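Writing the Self, Week 6
Handout: The Day You Left Home

Read before class: the two Soler chapters and the Domel excerpt (photocopied crooked, sorry, page 280 is legible if you tilt it).

Almost everybody has a leaving story, and almost everybody starts it too early. Last February I read a stack of drafts in which the writer was born, attended kindergarten, acquired a dog, and left home in the final paragraph. The dog generally got the best lines.

Start late. Put us in the driveway in Grimton with the engine running. If we need the stepfather, he can come out in his socks.

On dialogue. You don't remember what your mother said word for word. Write what she would have said, and keep it short. Mothers in student memoir tend to speak in complete theories of the family.

On blame. If you come out of every argument looking reasonable, go back and find the one where you threw something.

On money. Say how much you had. "I was broke" is a mood. "I had 280 dollars and owed my brother most of it" is a situation.

Assignment: 1006 words on one hour of one departure. The odd number is deliberate and I do check. Drafts are due Monday, May 18, 2026, on paper. The longer version, up to 2000 words, comes after workshop.

Bring one sentence you cut and still miss.

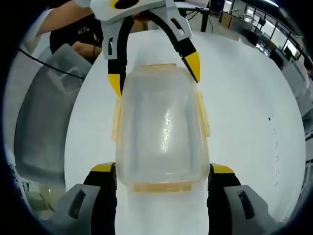 Ramesh Chaudhary wanted it added that his own draft began in the driveway, as instructed, and his sister has since informed him that they left by bus.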